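Print this page | E-mail to a friend

Surnberg Allotment Society - notes from the June meeting, Jun 15, 2026

Evening all! Violeta Urrutia here, with the minutes again, so please blame me for anything I've got wrong. We had a good turnout in the back room, and we started a bit late while people were still moaning about slugs.

Minutes of the April meeting were agreed, apart from the spelling of Kadadau Lane, which I have now fixed (sorry, that was me).

Water. This took up most of the first half, as it always does. The bill came to 1,398 pounds, which got a groan. Plots by the bottom gate still get hardly any pressure after tea, and I said so quite loudly as mine is one of them. We agreed to get a price for a second tap near the Salinas hedge and to ask everyone to stop leaving hoses running while they go off for a chat. You know who you are!

Waiting list. There are 16 names on it now. We talked for ages about splitting the big corner plot in two and I still don't know what I think. Some felt half a plot is plenty for a beginner, others said you can't grow a decent row of potatoes in it. We voted and it went through, so the first two on the list will get a letter this month.

Harvest supper. Lots of ideas for this one and most of them were soup. I offered to do the marrow chutney again and there was a pause, but I'm taking that as a yes. We need people who are happy to cook and people who are happy to wash up, and so far I only have the first kind. We've put 600 pounds aside for the hall, the food and the hire of plates. I'd like us to settle the menu by the next meeting - last year we were still arguing about crumble when the guests sat down.

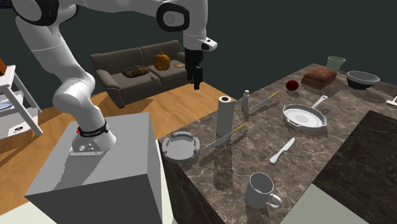

A cluttered kitchen counter, with a white robotic arm over it.

Sheds. The Irnico padlocks we bought in a batch are stiff, and two people have already bent their keys. A drop of oil helps, but don't force them. If yours is really stuck, tell me and I'll swap it for one of the spares.

Bonfires. Same rule as before, so none until the evening, and please look at which way the wind is blowing first. We had a complaint from a house on Kadadau Lane about washing on the line and I think it was a fair one. I've been round to say sorry.

Any other business. The seed swap box is full of runner beans and not much else, so do have a rummage and put in something different if you can. Somebody left a green cardigan on the bench by the water butts. I've got it at home, washed, and it can be picked up any time.

Jobs from this meeting: I'll write to the two new plot holders, get the tap price and bring a list for the supper that people can sign. Next meeting is in the same room, and bring your own mug this time as we ran out.

Related items
Minutes of the April meeting
Plot rents and how to pay
Seed swap: what we'd like more of
Bonfire rules

Contact the society | © Surnberg Allotment Society | Back to top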